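Print this page | E-mail this page

Storage shed, walk-round checklist with comments

Filled in by Leidy Ccori, December. Last year's sheet had 13 ticks and not one comment, which I find hard to believe of any building with a roof that old.

1. Main door closes and locks. Yes, on the third push. "Eased" according to Wilson Restrepo. I'd like to know when.

2. Fire extinguisher in date. The tag says so. The tag is also in the same handwriting as the shopping list, so I have asked Kellard for the service record.

3. Walkway clear, 86 cm at the narrowest. Measured, passed. Measure again once the chairs come back.

4. Lights. Two tubes flicker. Marked "monitor" last time, and I doubt anyone did.
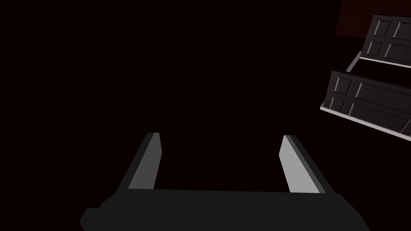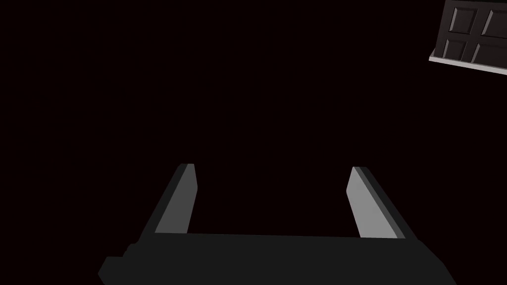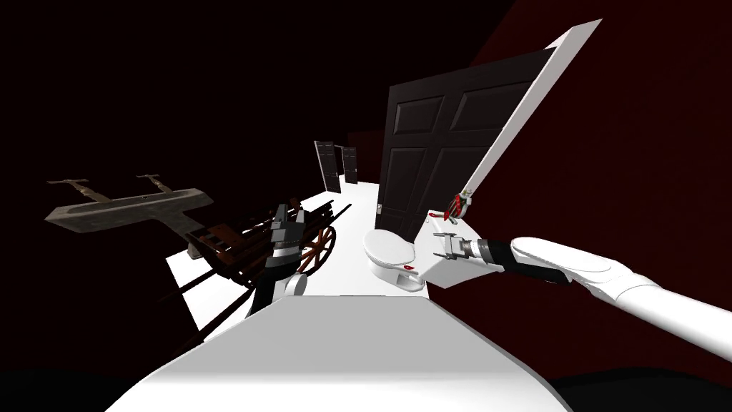

Premises and Safety Team, Lurkano Heritage Club

5. Ladder. Feet worn. Tín Lục thinks it has another year in it. I don't. FAIL, label tied on.

6. First aid box. Plasters present, eye wash missing. The list inside the lid is for a different box.

7. Shelving fixed to wall. Top bracket turns by hand. FAIL. Nothing heavy up there until it's refixed.

8. Damp. None found, but it had been dry all week, so I wouldn't read much into that. Look again after rain.

9. Key 124 returned to hook. No. Fidelina Ayala to ask Segundo.

Recheck items 5, 7 and 9 before the shed is used again.

Page last updated: December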